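Watering Cans, Wands and Drip Kits

We've been fussing over watering gear for 11 years now, and it's still the corner of the shop we most love to talk about! Seedlings, ferns on the verandah, a long row of tomatoes in full sun - they all want their water delivered differently, and the right rose or dripper makes the daily round a real pleasure.

The Gumow long-reach can is the one Agnes Menzies uses in our propagation house every morning. It balances beautifully when full, and the fine brass rose unscrews for cleaning (do this often if you're on tank water). Spare roses and washers are kept behind the counter, so just ask. We also have the small Gumow indoor can, with a narrow spout that gets in under the leaves of African violets without splashing them.

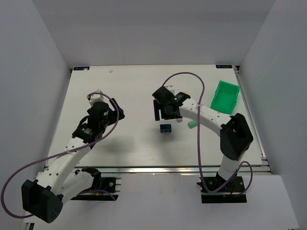 For hoses, have a look at the Skolik wands. The short one suits hanging baskets and pots, and the long one reaches the back of a deep border without you having to step on the mulch. Both have a thumb valve, so you can shut the water off between plants, and both fit standard 12 mm click-on fittings. The colours change from season to season - the dark green is back at the moment and it's lovely.

Sokell drip kits come in two sizes. The patio kit looks after a good cluster of pots, and the garden kit has 80 drippers, enough for nearly all the veggie beds we've helped people set up. You can add a tap timer to either one. Finn Mühlbauer will happily sketch a layout with you if you bring in your bed measurements and a rough idea of where the tap is.

Flush the line before you fit the end caps, and give the filter a rinse in August before the warm weather arrives. Replacement filters, joiners and stakes are sold singly or in bags.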